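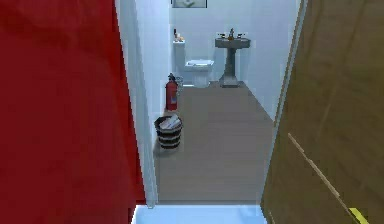

Compte rendu de la réunion du groupe Navigation intérieure
Projet Brerora
1 juin 2018

Présents : Samer Awad (planification, rédige ce compte rendu), Nandini Chacko (perception), équipe intégration de Drestdale à distance.
Excusé : le représentant de Dasodham.

1. Approbation du compte rendu précédent

Approuvé avec une correction : au point 3, il faut lire « rayon d'inflation » et non « rayon de rotation ».

2. Passage des portes en simulation

Samer présente les résultats de la dernière campagne sur l'appartement simulé. Sur 844 épisodes lancés, 108 se terminent par un arrêt du planificateur local devant une porte. Le planificateur global donne pourtant un chemin valide dans tous ces cas.

Pour la porte de la salle de bain, le chemin est correct quand l'agent est devant l'ouverture. Nandini remarque que les objets au sol à gauche (corbeille, extincteur) sont bien reportés dans la carte de coûts, et que la partie libre devant le lavabo suffit pour faire le demi-tour. Elle demande de ne pas déplacer ces objets dans la scène, pour garder la comparaison avec les anciennes campagnes.

La difficulté vient plutôt de l'approche en biais. Quand le battant est très près de la caméra, il occupe une grande partie de la vue et l'estimation de profondeur devient instable. La carte locale reçoit alors des obstacles qui n'existent pas, et le planificateur s'arrête par sécurité.
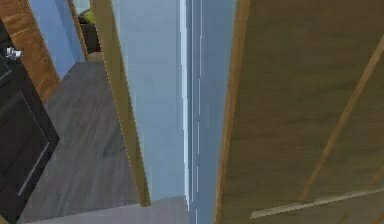
3. Segmentation des battants et des cadres

Nandini explique que le modèle confond souvent la tranche d'une porte ouverte avec un montant fixe. Les surfaces unies et claires sont les plus difficiles, parce qu'il y a peu de texture à exploiter. Elle propose d'ajouter une classe « tranche de porte » et d'annoter de nouveau 42 séquences. Samer est d'accord sur le principe, mais il souhaite que l'ancien jeu d'étiquettes reste disponible jusqu'en juillet.

L'équipe de Drestdale demande si la nouvelle classe va changer le format des messages. Réponse : non, seulement la table des identifiants.

4. Module de récupération

Le comportement actuel (rotation sur place, puis nouvel essai) n'est pas adapté à proximité d'un battant. Il est proposé de reculer d'abord, puis de vider la carte locale – sans toucher à la carte globale – et de demander un nouveau chemin. Le délai avant déclenchement est fixé à 8 secondes pour les premiers essais. Une discussion a eu lieu sur la possibilité de rendre ce délai variable. Elle est reportée.

5. Outil de relecture Kulkarni

La relecture des épisodes fonctionne, mais la vue caméra et la carte de coûts ne sont pas toujours synchronisées après une pause. Drestdale a reproduit le défaut et prépare un correctif. En attendant, il faut relire les épisodes sans pause.

Actions
Samer Awad : écrire la nouvelle séquence de récupération et relancer les épisodes arrêtés.
Nandini Chacko : rédiger la consigne d'annotation pour la classe « tranche de porte ».
Drestdale : livrer le correctif de synchronisation.
Dasodham : confirmer par écrit la largeur minimale de passage à prendre en compte.

Prochaine réunion : date à confirmer par courriel.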